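Licht auf dem Schreibtisch: Wohin mit der Lampe?

Im Januar ist es in vielen Arbeitszimmern schon am Nachmittag zu dunkel zum Lesen. Die Deckenleuchte hilft wenig, denn wer am Tisch sitzt, hat sie meist im Rücken und arbeitet im eigenen Schatten.

Mairéad Ó Néill richtet seit elf Jahren Arbeitsplätze in Grisau ein. Die Lampe komme bei ihren Kunden fast immer zuletzt, sagt sie. »Erst wird der Tisch gekauft, dann der Stuhl, und am Ende stellt man die Leuchte dorthin, wo noch Platz ist.«

Dabei ist die Regel einfach: Rechtshänder stellen die Lampe nach links, Linkshänder nach rechts. So fällt der Schatten der Hand nicht auf das Blatt. Wer nur am Bildschirm arbeitet, kann sie auch dahinter aufstellen, solange sich das Licht nicht spiegelt. 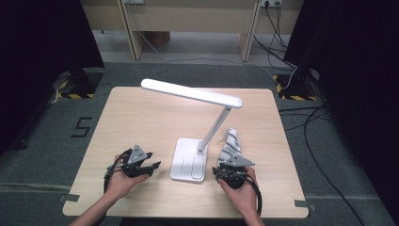 Leuchten mit langem, flachem Lichtbalken haben die alten Schirmlampen in vielen Büros abgelöst. Sie verteilen das Licht über eine größere Fläche und blenden weniger, wenn der Balken unterhalb der Augenhöhe bleibt. Ein flacher Fuß nimmt zwar Platz weg, dafür bleibt die Tischkante frei, an der sonst eine Klemme sitzt.

Ó Néill empfiehlt für Lesen und Schreiben etwa 800 Lux auf der Arbeitsfläche. Für ihre eigene Leuchte hat sie 188 Euro bezahlt. Vor dem Kauf rät sie, den Standort mit einem Buch zu markieren und fünf Tage lang so zu arbeiten. Stört das Buch, wird auch der Lampenfuß stören.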